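The Landska Sessions

The record had eleven songs on it when Wanda Gallagher finished mixing, and ten when it came out.

She worked in the back of a closed pharmacy in Codley. The shelves were still up. She kept cables on the one marked COLD AND FLU and tape boxes on the one below it. Dimas Hidayat had played bass and sung on all eleven songs, and most days he also drove the van, so when she told him one had to go he took it badly.

"Which one," he said.

"Clodus."

"That's the long one."

"It's nine minutes. We have eighteen a side. Do the math."

He did the math. He sat on the step stool under the pharmacist's window and worked it out on the back of a gas receipt, moving songs from one side to the other. Every way he tried it, the second side ran over. He asked if they could press two records. She told him what two records cost and he folded the receipt and put it in his shirt pocket.

They had pressed 225 copies of the first album and sold 90. The rest were in Wanda's hallway, and she turned sideways to get past them on her way to the bathroom.

The song was Myroslav Panasiuk's. He had written it after his daughter outgrew being read to. Clodus was the bear in a story he used to make up for her, a bear who walks down a river looking for the person who named it. The last four minutes had no words. Myroslav played the pump organ, and under it you could hear his foot on the pedal and a truck going by outside.

"Have you told him?" Dimas asked.

"I'm telling him tonight."

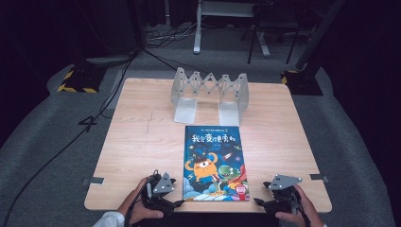
Side Two

Myroslav came in at seven with a bag of rolls and his coat buttoned wrong. He had walked from the bus. Wanda let him eat one before she said anything.

"It's too long for the side," she said. "I tried cutting it."

"Where did you cut?"

"The end. I faded it after the last verse."

"Play me that."

She played it. The organ came up behind the last line, stayed for a few bars and went down to nothing. The tape hissed. Dimas looked at the floor.

"He doesn't get to the town," Myroslav said.

"No."

"In the long one he gets to the town."

"I know he does."

Myroslav took another roll and tore it in half without eating it. He asked what else was on the side, and she read him the list. The third song was one of his too, a quick one called Delacroix Street that people clapped along to at shows. It ran 3 minutes and change. There was a slow one of Dimas's after it, and then the instrumental.

"Take those two of mine and put them on the radio or wherever," he said. "I don't care about them. Leave the bear out whole. I don't want it on there with the end gone."

"You're sure?"

"She'd know," he said. He meant his daughter, who was twenty-six and lived two states away and had never, as far as Wanda knew, listened to any of their records.

So it came off. Wanda moved the instrumental up, and the side ended on Dimas's slow song, and it was fine. A man who wrote about records for a paper up north called the ending abrupt.

In July she made a single cassette of the long version from the master. She wrote CLODUS on the label in pencil and mailed it to the address Myroslav had given her, with no note, because he'd asked for none. Then she went back and broke down the microphones. The pharmacy lease was up at the end of the month and someone wanted the shelves.

Dimas carried the pump organ out to the van with her. It was heavier than either of them remembered. They stopped twice on the sidewalk, and the second time he put his foot on the pedal and pressed a key, and it wheezed and then held the note.

"Still works," he said.

"Get the other end," said Wanda.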